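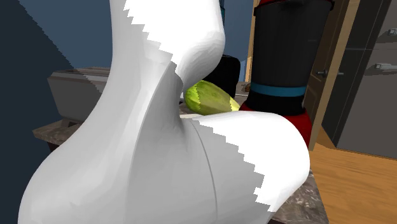 View 1, counter behind the arm. Cucumber on its side, blender to the right.

Status: open, waiting on second reviewer
Component: Vokamska, success scoring
Opened by: Yasmine Bouzid

Hi all, and thank you for your patience with me on this one, I know I've been promising a proper write-up since July. The short version is that our success rate moves depending on which view the scorer reads, and I don't think we should put either number in the paper until we understand why. I ran 125 episodes of the kitchen counter task with the same policy and the same seeds, then scored them twice. The two passes disagree on 34 episodes, far more than I'd expected!

What I tried first, in case it saves somebody an afternoon: cleared the render cache, reran the scorer on the older Loratora build, and swapped the order of the views in the config. None of it changed a single label.

Then I sat down with a cup of tea and went through the disagreements by eye. In view 1 the white housings of the arm take up most of the picture and the gripper fingers can't be seen at all, so the scorer has to guess at the grasp from whatever is left over. View 2 is a much kinder place to judge from.
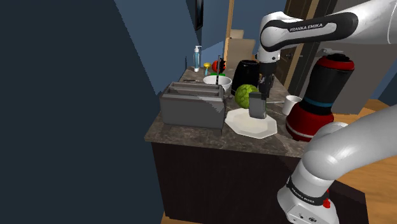

View 2, fingers closed on the gray block, white plate underneath.

Comment from Venkatesh Thampi, 4:10 pm
Lovely digging, Yasmine. Could you split the 34 by whether the gripper is visible in view 1? If they nearly all fall on the hidden side, I'd be happy calling it occlusion and moving on to a fix.

Comment from Yasmine Bouzid, 5:35 pm
Done — 11 have at least part of the gripper showing and the rest have none. So occlusion is a good share of it, but I'm not comfortable blaming it for everything. I rescored those 11 with the simulator's own contact state as the reference, and view 2 matched it on 9 of them. The other two I'd like Omid to look at when he has a minute.

Proposed change: add an "unknown" label for frames where the fingers are hidden, and report it as its own column. Patch is on my branch, and Omid Akbari is down as second reviewer.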